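Purkiddale Readers List
Subject: Re: middle grade read-alouds for fall?
Tuesday, August 27, 2024

Hi all,

Oh, I've been waiting for somebody to ask this! I've had a stack going on the end of the circulation desk since school let out and it's gotten tall enough that patrons talk to me around it. Quoting the original so everybody can follow along:

> Does anyone have chapter books that hold up as read-alouds for a
> mixed group, third through sixth grade? We meet after school at the
> Purkiddale branch and I get them for 20 minutes before the snack
> runs out and so does my luck. Last year's picks were either too babyish
> for the older kids or lost the little ones by chapter two. Funny is
> good. Sad dogs are not good. Also, would rather not start a series
> where book one ends on a cliff, I still hear about that.

I am with you on the sad dogs. My group has a standing vote before every book (does the animal live, yes or no) and I have to answer truthfully or they won't come back.

First thing I'd say is look at chapter length before you look at anything else. With 20 minutes you want chapters you can finish in one sitting and still have time for the kid who needs to tell you about his cousin's boat. I go through the table of contents with a pencil. If the chapters run long I look for a line break in the middle where I can stop, and if there isn't one I put the book back, however much I loved it myself.

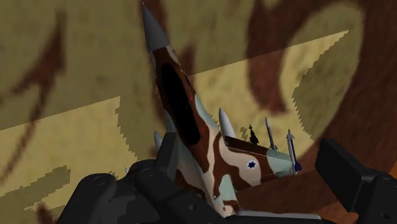

Posted by: the Disetti branch children's desk

Second thing, short story collections! I didn't use them for years and I don't know why. The kids who miss a Thursday aren't lost, and you can put a silly one right after a spooky one and everybody gets something. Folktales and tall tales are wonderful for this, and the older kids will sit still for a folktale if you tell them it's the gruesome version. (It's usually only a little gruesome.) I keep a list of which ones I've read taped inside the cover so I don't repeat myself.

For the funny ones, try a page out loud at home. Some books that had me laughing on the couch fell completely flat when I read them to a room, all the jokes were in the drawings or the typefaces. And some that looked like nothing much on the page brought the house down. Anything with a pompous narrator is a safe bet. Kids love it when the grownup has to do a snooty voice.

Mysteries have been my best luck with mixed ages. The third graders guess out loud all the way through and the sixth graders pretend they aren't guessing. We put our guesses in an envelope at the halfway mark and open it on the last day. One fourth grader had the whole thing worked out on page 74 last winter and was unbearable until December, which she had earned.

I'd stay away from anything over 300 pages... well, I say that, and then I read them a 600-page fantasy the year before last. It took us forever. Half the group had changed by the end and the ones who'd stuck it out wanted a party, so we had a party. I wouldn't do it again but I don't regret it either.

On your cliffhanger problem, I read the last chapter of book one before I commit to anything. If there's a sequel and the shelf has only one copy of it, I put in the request before we start, so nobody's stuck waiting. The Younis branch has been very good about sending me theirs. If you do get caught with a cliff, let the kids write their own next chapter. Mine wrote one in which every single character moved to the beach.

Then copies. I like to have a few extra of whatever we're reading so the ones who want to follow along can. The Prorko paperback sale is good for this, I got a whole bag of matching ones last spring for 90 cents apiece and didn't mind one bit when they came back sticky.

Somebody also wrote to me off list and I'll put it here in case it's useful to the rest of you.
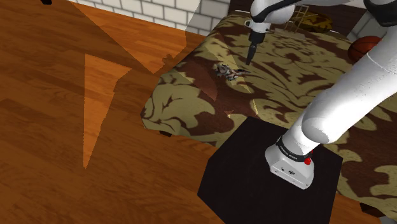
Is it okay to skip parts when you read aloud?
I do it all the time. Long descriptions of scenery mostly, and any paragraph where two adults talk about money. Pencil a light bracket in your own copy ahead of time so you don't have to decide on the spot, and leave the library's copy alone, please.

One more idea and then I have to go shelve. Let the kids pick the last book of the season from three you've already read and liked. They feel like they're in charge and you don't end up reading a joke book cover to cover (ask me how I know). I set the three out on the table a week early with slips of paper next to them and a shoebox for the votes.

If anybody has newer titles, especially funny mysteries, please send them to the whole list and not just to me - my own stack is mostly older stuff and I'd love some fresh ones before the fall order goes in. I can bring my pencil-marked list to the next swap at Prorko if anyone wants to copy it down. It's messy but you can read most of it.

Happy reading,
Disetti children's desk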